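Section 6: Oiling and Maintaining the Table Surface

6.1 Scope of this section

This section applies to all Preva tables supplied with an oiled timber top. It covers the first oiling after delivery, the routine maintenance coat, and the treatment of minor marks. Tables supplied with a lacquered or powder-coated top are dealt with in Section 7 and must not be treated with oil. The finish code is printed on the label fixed to the underside of the top. Codes beginning with the letter N denote an oiled finish.

Owners who have bought a Preva table second-hand and cannot find the label should contact the Domański service desk before applying any product. The desk will ask for the length of the top and the style of the leg fixing.

6.2 Before you begin

Read the whole of this section before opening the oil. Once the tin has been opened and a coat applied, the work should be completed without a break.

The following items are required:

Plosteo Table Oil, clear, 300 mL tin
Lint-free cotton cloths
One white nylon pad, fine grade
Abrasive paper, if marks are to be treated under 6.6
Nitrile gloves
A metal bucket with a lid, filled with water
Masking tape and a drop sheet

One tin is sufficient for two coats on a four-seat table. For the six-seat and eight-seat models, a second tin should be kept on hand.

CAUTION: Cloths soaked in oil can heat up and catch fire without any flame or spark being present. Place every used cloth in the bucket of water immediately after use. Do not leave cloths bunched on the floor, in a pocket or in a rubbish bin. Dispose of them in accordance with the requirements of your local council.

CAUTION: Keep children and pets out of the room until the surface has dried. Work with windows open. Do not smoke or use a gas heater in the room.

6.3 Preparing the surface

1. Clear the tabletop. Loosen and remove any accessories clamped to the edge.

2. Vacuum the surface using the soft brush attachment, working with the grain. Pay attention to the joint between the top and any extension leaf.

3. Wipe the top with a cloth wrung out in lukewarm water. Do not use dishwashing liquid, vinegar, methylated spirits or spray polish. Silicone left behind by spray polish will prevent the oil from penetrating, and the resulting patches can be corrected only by sanding.

4. Dry with a clean cloth and leave the table to stand overnight.

5. Check the room temperature. Oil should be applied between 14 and 22 degrees. In warmer conditions the product becomes tacky before the excess can be removed. Owners in northern regions may find that early morning is the only suitable time of day in summer.

6. Lay the drop sheet and tape off any metal inlay or cable outlet.

Note: The colour of timber changes with exposure to daylight. Pale tops become warmer in tone over the first year. A difference in colour beneath a placemat or fruit bowl that has stood in one position is not a defect and will diminish once the object is moved.

6.4 Judging whether a coat is needed

A maintenance coat is recommended twice a year for tables in daily use. Tables used only occasionally may need less. To test the surface, place a few drops of water on an area that sees regular use and wait five minutes. If the drops remain raised, no oil is required. If they flatten and the timber darkens beneath them, proceed to 6.5 after allowing the area to dry fully.

The sheen of the top should also be assessed from more than one position. A pale top can look matte from one side of the table and slightly glossy from another, depending on the light, and this alone does not indicate wear. 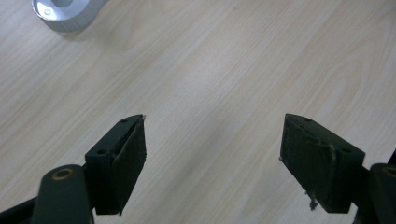
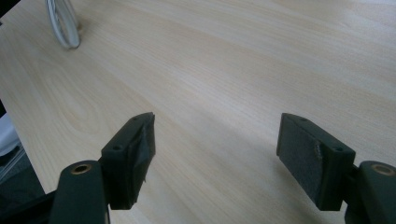
Pale timber tops with the grain running on the diagonal to the viewer.

Where the top has a dull, chalky area that looks the same from every side, the oil in that area has been depleted. The whole top should be recoated, including those parts that appear sound. Spot oiling leaves a visible margin and is not recommended except as described in 6.6.

6.5 Applying the oil

1. Put on gloves. Stir the oil gently for two minutes with a flat stick. Do not shake the tin.

2. Fold a cotton cloth into a flat pad. Pour a small quantity of oil onto the cloth, never directly onto the table.

3. Beginning at the end furthest from the door, spread the oil thinly along the grain. Treat an area no wider than the reach of your arm before moving on. Overlap each pass slightly.

4. Work the oil in with the white nylon pad, using light pressure and following the grain. Coloured pads are more abrasive and will scratch the surface.

5. Wait ten minutes. If dry patches appear, apply a little more oil to them.

6. Remove all excess with a fresh cloth. Continue until the cloth slides freely and the surface no longer feels wet. Excess oil that is left to dry will form a sticky film.

7. Wipe the edges and the underside of the rim, where drips commonly collect.

8. Place all cloths and the nylon pad in the bucket of water and fit the lid.

9. Allow the top to dry overnight. If a second coat is required, repeat steps 1 to 8 the following day.

The table may be used with care after one full day. Do not place hot dishes, damp glasses or plastic-backed mats on it during the first week. Tablecloths should also be left off during this period so that air can reach the surface.

CAUTION: Do not use a heat gun or hair dryer to shorten the drying time.

6.6 Treating minor marks

Water rings. Rub the ring lightly along the grain with a nylon pad moistened with oil. Wipe dry and inspect after an hour. Repeat once if necessary.

Light scratches. Sand along the grain with fine paper wrapped around a cork block, extending the sanded area a hand's width past the scratch in each direction. Remove the dust and apply oil to the area, then recoat the whole top at the next scheduled maintenance.

Dents. Place a damp white cloth over the dent and leave it for fifteen minutes. Small dents may rise as the fibres take up moisture. Allow the timber to dry overnight before oiling. Do not apply an iron.

Ink, hair dye and red wine. Blot immediately. Do not scrub. If a stain remains after blotting, refer to the service desk. Bleach must not be used under any circumstances.

Burns and deep gouges fall outside routine maintenance and should be assessed by an authorised repairer.

6.7 Storage of remaining oil

Replace the lid firmly and store the tin upright in a cool cupboard, out of the reach of children. An opened tin should be used within six months. Oil that has formed a skin must not be thinned or strained for further use. Do not pour surplus oil into a sink or stormwater drain.

6.8 Maintenance record

Owners are asked to record each coat on the card supplied in the document sleeve, noting the month and the product used. The card should be produced when making a claim under the surface warranty. Where the card has been lost, a replacement may be requested on Form 677.

Warranty enquiries concerning oiled finishes are handled by Ayana Gidey at the Domański service desk. Requests for an authorised repairer should be addressed to Ryszard Szulc. Please quote the finish code in all correspondence.

Section 7 sets out the care of lacquered and powder-coated tops.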